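주민 생활 도움 게시판 > 수납·정리 > 질문과 답변

제목: 공용 탁자 위 소형 아크릴 서랍함 관리 방법에 관하여 문의드립니다
작성자: Gifty Agbenyega
등록일: 2021년 6월 9일
조회 438

질문
안녕하십니까. 당 모임에서는 공용 작업실의 흰색 탁자 위에 반투명 회갈색 아크릴 2단 서랍함을 비치하여 문구류와 소형 부품을 보관하고 있습니다. 사용 중 다음 사항에 어려움이 있어 문의드립니다.
첫째, 위 칸을 당기면 본체가 함께 끌려 나옵니다. 특히 내용물이 적을 때 심합니다.
둘째, 마른 천으로 닦은 뒤 표면에 잔흠집이 생겼습니다. 적합한 세척 방법을 알고자 합니다.
셋째, 탁자 상판에 작은 회색 자국이 남아 있는데, 서랍함 바닥에 쓸린 것인지 본래의 얼룩인지 판단하기 어렵습니다.
구입처인 Stovov에 문의하였으나 아직 회신을 받지 못하였습니다. 유사한 제품을 사용하시는 분의 의견을 구합니다.

답변 1 (작성자: 익명)
다이소 같은 곳에서 파는 미끄럼 방지 패드를 붙이시면 됩니다. 저희도 그렇게 사용합니다. 세척은 잘 모르겠습니다.

답변 2 (채택된 답변, 작성자: Mahmoud Bouzid)
문의하신 순서대로 답변드립니다.

1. 본체 밀림
바닥 네 모서리에 투명 실리콘 패드를 부착하시기 바랍니다. 부착 전 바닥면의 먼지와 유분을 제거하고, 부착 후 하루 정도는 서랍을 여닫지 않는 것이 좋습니다. 무거운 물품은 아래 칸에, 가벼운 물품은 위 칸에 보관하십시오. 위 칸을 열 때에는 한 손으로 본체 윗면을 가볍게 누르고 손잡이를 수평으로 당기시면 됩니다.

2. 세척
마른 천으로 바로 문지르면 표면의 먼지가 흠집을 냅니다. 미지근한 물에 중성세제를 소량 풀어 부드러운 극세사 천으로 닦고, 깨끗한 물로 헹군 뒤 눌러서 물기를 제거하십시오. 알코올, 아세톤, 유리 세정제는 균열이나 백화의 원인이 될 수 있으므로 사용을 삼가시기 바랍니다. 금속 손잡이 주변은 물이 고이기 쉬우니 따로 닦아 주십시오. 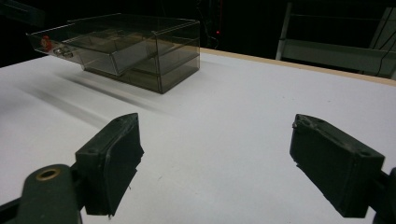

3. 탁자 상판
먼저 젖은 천과 중성세제로 닦아 보십시오. 지워지지 않으면 멜라민 스펀지를 눈에 띄지 않는 곳에 시험한 후 약하게 사용하시기 바랍니다. 그래도 남는 자국은 상판 자체의 손상이나 무늬일 가능성이 있으므로 더 문지르지 않는 편이 안전합니다. 이후 서랍함을 옮길 때에는 끌지 말고 들어서 이동하여 주십시오.

추가 문의 (작성자: Gifty Agbenyega)
상세한 답변에 감사드립니다. 서랍에 부착된 스티커를 제거하고자 할 때에도 중성세제를 사용하면 되는지요?

추가 답변 (작성자: Mahmoud Bouzid)
그렇습니다. 세제를 푼 미지근한 물에 적신 천을 10분가량 덮어 두었다가 손가락으로 밀어내십시오. 금속 칼이나 스티커 제거제는 권하지 않습니다.

답변 3 (작성자: 익명)
저희는 8월에 Hegazy 제품으로 교체할 예정입니다. 서랍 뒤쪽에 걸림턱이 있는지 확인하고 구입하시기 바랍니다.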